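Garage tips: getting old wiper streaks and road film off your windshield

I love this job! It costs next to nothing, and the first drive afterward feels like somebody handed you a new car. Park in the shade, lift both wiper arms, and rinse the glass well before you touch it with anything, so the grit doesn't get dragged around. 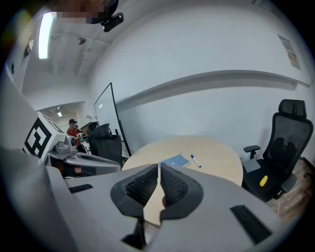
Next, wipe down the blades themselves. A rag with a splash of washer fluid will come up black the first few times — keep going until it comes up clean. My brother-in-law Henk Segers skipped this step for years and blamed the glass!

For the windshield, I mix equal parts white vinegar and water in a spray bottle. Work on one half at a time, with a folded cotton cloth, and go side to side on the outside and up and down on the inside. Then when you spot a streak you'll know which side it's on. 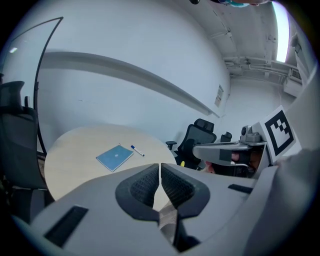

How often should I do this?
Once a month is plenty for most cars. I go every 1000 miles in November, when the salt trucks come out, and every other month in summer.

If you still feel rough spots, try a clay bar with lots of water (the glass has to stay slippery the whole time). 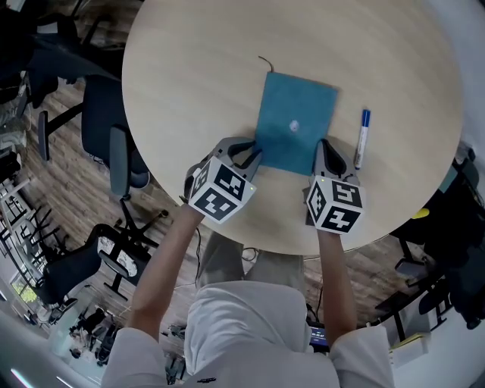 Put the wiper arms down gently and run the washers for a few seconds. A chattering blade usually wants replacing, so measure the old one before you go to the store, both sides, as they're often different lengths.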